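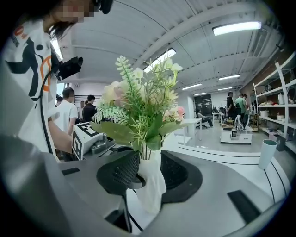
Start | Leistungen | Lektorat | Team | Protokolle | Kontakt

Protokoll Redaktionsrunde Textbüro Solanki
Freitag, 20. September 2024, Besprechungszimmer Traten

Anwesend: Engelbrecht (Leitung), Garg, Pohl, Lüders (Protokoll). Entschuldigt: Hanke

1. Letztes Protokoll
Ohne Änderung angenommen. Punkt Druckerwartung weiter offen, Pohl ruft nochmal an.

2. Auftrag Jirkimero, Produkttexte
Bisher 1311 Texte abgegeben, 200 fehlen noch. Kunde will jetzt doch Sie statt du, auch rückwirkend. Wian Engelbrecht: nicht im Preis drin, war im März anders vereinbart. Nachtragsangebot geht Montag raus. Bis dahin keiner was umschreiben!

3. Lektorat Abschlussarbeiten
Akash Garg berichtet. Nachfrage gut, neun Arbeiten im Haus, davon zwei mit sehr engem Termin. Wieder Anfragen, ob wir Kapitel "mitschreiben". Machen wir nicht, Sprache und Form ja, Inhalt nein. Satz dazu soll auf die Webseite und in die Auftragsbestätigung. Garg formuliert, Lüders liest gegen. Längere Diskusion über Literaturverzeichnisse: pauschal oder nach Stunden? Vertagt.

4. Gedow, Kundenmagazin
Zwei Beiträge freigegeben, Interview hängt beim Kunden. Länge war mit 800 Wörtern bestellt, geliefert deutlich mehr, Pohl kürzt. Überschriften bitte ohne Ausrufezeichen, steht so im Leitfaden.

5. Hausregeln
Dateinamen: Kunde_Thema_Version. Kein "final_neu2" mehr. Genderschreibweise richtet sich nach Kunde, sonst Doppelnennung. Hanke pflegt die Liste (weiß sie das schon? Lüders fragt).

6. Verschiedenes
Korrekturprogramm: Lizenz läuft aus, Garg holt Vergleichsangebot ein. Urlaub Herbstferien bitte bis Mittwoch eintragen. Schlüssel fürs Archiv liegt jetzt bei Pohl.

Nächste Runde in zwei Wochen, gleiche Zeit, gleicher Raum. Punkt 3 dann zuerst weil Garg früher weg mus.

Lü.

0 Kommentare | 2 mal geteilt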